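4.2 Changes in the work of the framing staff

Before the cell was installed, each framer at Tikness carried an order from start to finish. One person took the print, cut the backing, cleaned and fitted it, closed the frame and wrapped it. The order sheet was signed once, by that person. Under the new arrangement the middle part of the job is given to the arms, and the framers work on either side of it. They prepare the parts and lay them out, and they check and finish what comes back.

The staff we interviewed did not describe this as less work. Salameh, who had been a framer for nine years when the study began, said that his hands were doing less but that he was on his feet more. He now walks between the cutting bench, the cell and the wrapping table, and he has to be near the cell when it stops. In the first weeks it stopped often. Most stops were short and were cleared by moving a part a little and pressing the restart key, but they broke into whatever else the framer was doing at the time.

Two of the five framers said they missed seeing an order through. One of them told us that she used to remember customers by their pictures and that she no longer did. The other three were neutral or pleased, chiefly because fitting had been the task that hurt their wrists. Complaints of wrist pain in the shop's own log fell after August, though the log was kept unevenly and we do not place much weight on it.

4.3 Laying out and the question of skill

Laying out parts was at first treated by the managers as a simple task that anyone could do. This view did not last. The arms have to reach the print, the backing and the frame without one getting in the way of the other, and a layout that looks tidy to a person may be a poor one for the cell. Figure 4 shows the two arms at work with a print, its backing sheet and a frame. 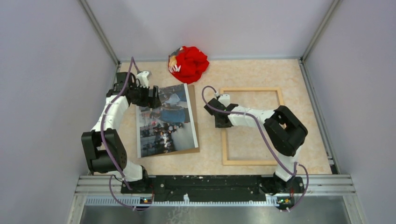 Figure 4. Two-arm cell with printed photograph, cardboard backing and wooden frame.

The framers worked out their own rules for this, and they passed them on by talking. Saliba kept a sheet of paper with small drawings of layouts that had given trouble, and by the end of the study it had been copied and pinned up at the Gralness branch as well. None of these rules appeared in the guide supplied by Haddadin, the firm that set up the cell. When we showed the drawings to the firm's engineer, he had not known that such a list was needed.

We take this as a case of skill moving to a new place in the job. The knowledge of how a print sits against its backing is still used, but it is used earlier – when the parts are put down – and it is harder for a manager to see. It was not counted in the training hours, and it did not lead to a change in pay grade. Both points were raised at the staff meeting on 2022-01-30 and were still open when we left the site.

4.4 Who answers for a fault

The order sheet now carries two signatures, one for layout and one for checking. Damaged prints had been rare before and remained rare, but the talk about them changed. With one signature the matter was settled quickly. With two, and with the arms in between, it was often unclear whether a creased corner came from the layout or from the handling, and framers began to note the state of each print before it went in. Salameh put the extra time at 40 seconds an order. The managers had not asked for these notes, and they later made them part of the sheet.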